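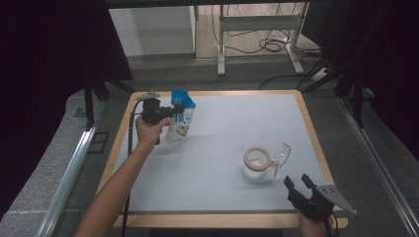
Milk carton held above the table beside a glass mug

How long does an opened carton of milk keep, and can I freeze the rest?

haruto imai
Posted in Food and Kitchen

I live on my own and get through very little milk. I have it in tea, and now and then on cereal. The small cartons at the Bomumeo near me cost nearly as much as the big ones, so I buy the big ones and then pour a third of each down the sink.

The date printed on the carton is usually a week or more ahead when I buy it. I used to go by that, but the last two cartons turned well before the date. One was lumpy in my tea on the fifth day. The fridge is a Futirent, an old one that came with the flat, and it has a dial from 1 to 6 with no temperatures on it. I keep it on 3. Milk goes in the door because that is where the bottle shelf is.

What I would like to know:
How many days should I count on once a carton is open?
Does the date mean anything after that?
Can I freeze what I won't use, and is it any good afterwards? My sister says it goes grainy.
Is it worth pouring it into a jug or a glass bottle when I get home?

I am not looking for long-life milk. I have tried it and don't like it in tea.

Isamu Shibata
Member, 1912 posts

The date is for an unopened carton kept cold the whole time. Once you open it, go by whatever the carton says about use after opening. On the ordinary fresh milk I buy it is three days. Mine is often fine a bit longer than that but I don't plan on it.

Your fridge is the first thing I would look at. The numbers on the dial are not degrees, and on most fridges a higher number means colder. Buy a cheap fridge thermometer, stand it in a glass of water on the middle shelf and leave it overnight. You want it at 5 degrees or below. If it reads 7 or 8 in the morning, turn the dial up one number and check again the next day. Don't turn it right up in one go or you will freeze the salad.

Then move the milk out of the door. The door is the warmest part and it gets a blast of room air each time you open it. Put the milk on a lower shelf towards the back. If a carton is too tall, take a shelf out and move it up one notch. I had to do this with my Hayashi and lost a bit of room for jars, but they were mostly empty jars.

Other things that make a difference:

Pick the milk up last when you shop and put it away first when you get in.

Pour what you need and put the carton straight back. Half an hour on the table at breakfast every day adds up, more so in summer.

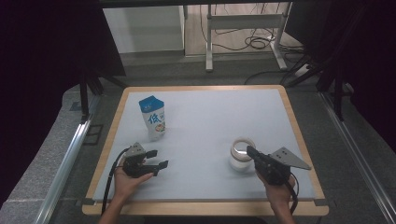
Fold the top down firmly after pouring. A gable top never closes as well as a screw cap, and milk picks up smells very easily. Onion is the worst. A clothes peg or a bag clip holds it shut. Don't drink from the spout, and don't tip unused milk from a jug back in.

As for decanting, I wouldn't bother. A glass bottle has to be properly clean, neck included, and if it isn't, the milk will go off sooner than it would have in the carton. You also lose the date. If you like a jug on the table, fill it with enough for that meal only.

Freezing works. Do it on the day you open the carton, not on day four when you are already unsure about it. Leave a gap at the top of the tub for it to expand. I use small lidded tubs and write the month on them. The one at the front of my freezer now says November. Thaw it in the fridge overnight, shake it hard, and use it within a day. Your sister is right that it can go a bit grainy. Whole milk is worse for this than semi-skimmed. In tea I can't tell once it has been shaken. I wouldn't drink a glass of it, but it is fine for porridge, pancakes or white sauce.

Ice cube trays are good for tea. Two cubes per mug in mine, though it does cool the tea down.

asach_lane
Member, 113 posts

just smell it. if it smells ok its ok. been doing that for years and never been ill

Isamu Shibata
Member, 1912 posts

Smell will tell you when milk has soured, but it won't tell you about everything that can make you ill, so I would still keep to the days on the carton. Writing the opening date on the top with a marker takes two seconds.

haruto imai

Thanks both. Thermometer read 9 this morning with the dial on 3, so that explains a lot. I have put it on 4 and moved the milk to the bottom shelf at the back. Will try a tray of cubes from the next carton, as I only have the one tray and it has ice in it.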